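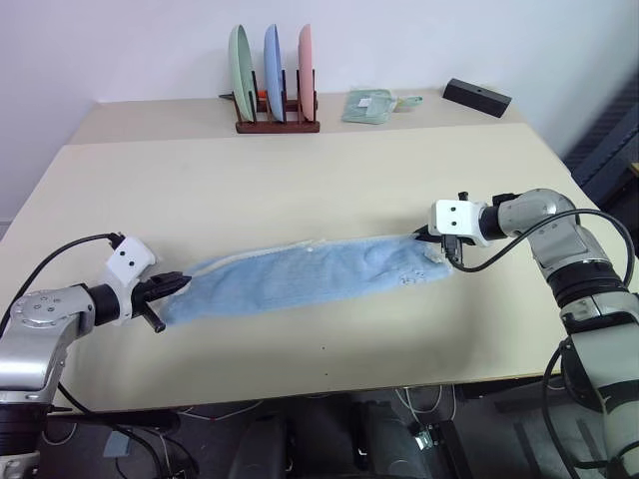
Gromau House – Linen and Laundry Team

Home Team pages Checklists Towel and folding table check

Towel and folding table check

Checked by: Leokadia Nowicki
Date: August 31, 2026
Room: Folding room, ground floor
Next check: with the shelf count

Mark each item OK, Fix or Remove. Write a comment for anything that is not OK. Leave the sheet on the clipboard by the door when finished and tell Sepehr Sharifi if anything has been marked Remove.

TABLE

Top clean and dry before linen goes down – OK
Wiped with the Pluretti cleaner, then a plain damp cloth. The cream top shows marks easily, so go over it again after lunch.

No rough spots or splinters along the edges – OK
Ran a cloth around all four sides and nothing caught. The spot sanded in June is still smooth.

Table steady when leaned on – Fix
Slight rock at the window end. A pad under the leg helps but it slides out. Pejman Ahmadpour has the right size and will fit it.

Nothing stored on the table between loads – OK

TOWELS

Hems whole, no loose thread – Fix
The light blue towel has small frayed white bits on its off-white hem. Trim the ends close with the small scissors. Do not pull them. If the hem opens after trimming, send the towel to mending. It does not go back to guest rooms until it has been looked at again.

Corners lie flat – OK
Same towel bunches at one whitish corner. Shake it out and smooth the corner before the first fold, or the stack leans.

Marks and stains – Fix
There is a small patch of dark marks near one edge of the blue towel. It could be print or stitching, so look at it up close before treating it as a stain. If it is a stain, spot treat and rewash. If it is a label or a laundry mark, write that here so the next person does not rewash it.

Fully dry before folding – OK
Feel the hems as well as the middle. Hems dry last.

Towels opened out flat before folding – Fix
Still finding them folded from a strip with the wrinkles left in. Open the towel to full width, smooth from the center out, then fold. Aksel Brynjólfsdóttir asked for this at the last check too.

Thin or torn towels taken out of use – OK
2 sent to the rag bin, both white bath size. Written in the book.

FLOOR AND WALKWAY

Floor dry, no lint buildup – OK
Swept before the check. Lint was heaviest behind the dryers.

Cords kept out of the walkway – OK

Carts parked with brakes on – Fix
Cart 11 does not hold. Brake pedal goes down but the wheel still turns. Tagged and moved to the hall. Do not load it.

Door opens all the way – OK

SUPPLIES

Small scissors in the drawer – OK
Spot treatment in date and labeled – OK
Mending bags – Remove
3 bags have split seams. New ones are on the Goh order, but use the spare pillowcases until then.

FOLLOW-UP

Table leg pad – Pejman
Cart brake – Sepehr, ext. 2170
Blue towel, hem and dark marks – Leokadia, before it goes back on the shelf

Comment from Mahtab Kordestani: Please write the towel color and the problem on the mending tag. Last time several came over with blank tags and we had to go through every hem – it took most of the morning.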